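Gamage Fold-Down Clothesline, Side Yard Model
Made by Ristine

Home > Laundry and Outdoor > Clotheslines > Wall mounted

We've had a soft spot for this line ever since the first one went up beside the workshop door in Prilterbridge, and it's still there, still doing the tea towels and the dog's bedding. If you've got a skinny side yard, a townhouse courtyard or a bit of brick wall behind the shed that gets good afternoon sun, the Gamage is a lovely thing to own. It folds down flat when there's washing to do and drops back against the wall when you want to get the bikes past!

The frame is galvanised steel with a powder coat, and there are four cords, each long enough for a double sheet hung lengthways. Spacing is generous at the front and a bit tighter near the wall (socks and smalls live at the back in most households, and fair enough). The front bar is rounded, so you can throw a doona cover over it without leaving a hard crease down the middle.

What comes in the box

Frame, wall brackets and front bar
Cord, already threaded and knotted
Masonry bolts for brick
Two end caps and one spare
Printed instructions, large type

Timber screws aren't included. Ask for the timber pack if you're going into weatherboard, and find the studs first.

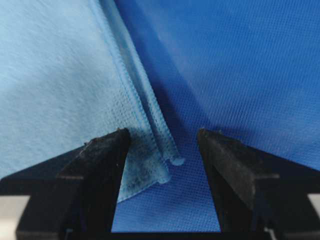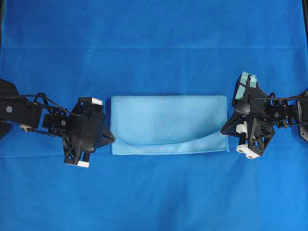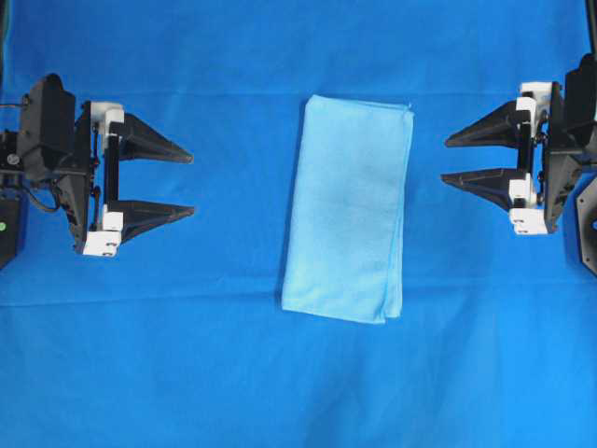
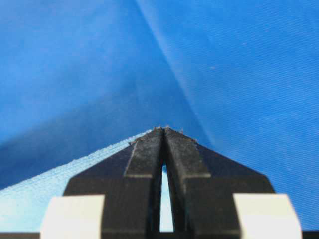 Blue cloth in every one.

Putting it up

Two people and a spirit level, and you'll be pegging out before lunch. Hold the bracket at a height that suits whoever does most of the washing. We see plenty of lines mounted far too high by the tallest person in the house. Mark the holes, drill, bolt the bracket on and then lift the frame into place. The cord will feel slack on day one. Leave it alone until you've had a full load or two on it, then take up the tension with the knob on the left arm.

Colours

Wattle, gum grey, off-white and a deep green called Steromora, which has become our favourite by a long way. It looks terrific against old red brick. The green is mixed in small batches and can run a shade darker from one to the next, so order your extras at the same time if you want them to match.

Size and weight

Length along the wall: 1,000 mm for the courtyard version, longer versions made to order
Cords: 4
Frame weight: 9 kg
Cord warranty: 6 years

Looking after it

Wipe the cords down with a damp rag before the whites go out. Near the coast, hose the hinges every so often and give them a squirt of silicone spray. We do ours in August, before the windy weather really gets going. Replacement cord comes by the hank and will outlast a good many pegs.

Spare parts are kept for every version we've made, including the early ones with the square front bar. Tell us which bar you have when you order and we'll send the right caps.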